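Jindale Office Suite: Spring Safety Walk-Through
Completed by Aino Koskela, Apr 5, 2019

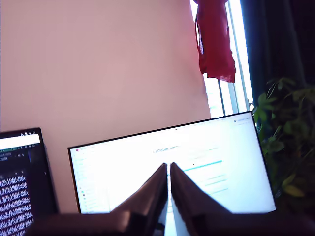

Thanks to everyone who put up with me peeking under desks all morning! I have kept the list in the same order as last time, so you can hold the two side by side if you like that sort of thing (I do).

1. Exits and hallways: OK
Both doors open freely. The boxes by the copier are gone, and bless whoever moved them.

2. Fire extinguishers: OK
Tags are current. The one by the kitchen still sits behind the coat rack, so please hang the longer coats on the far side until we find it a better spot.

3. Power strips: NEEDS WORK
I found 2 strips plugged into other strips in the back room. I know outlets are scarce there, but the heater has to go straight into the wall, every time.

4. Desks and chairs: OK, with a comment
One chair sinks slowly while you sit in it. I have put a yellow tag on it and asked Ikonen for a new cylinder, which should run around 35 dollars.

5. First aid kit: NEEDS WORK
Low on small bandages and the eye wash is out of date. I'll pick up both.

6. Emergency lights: OK
All came on with the test button and stayed on for the full check.

Next walk-through is in July. If something worries you before then, come find me, I'm always glad of the company.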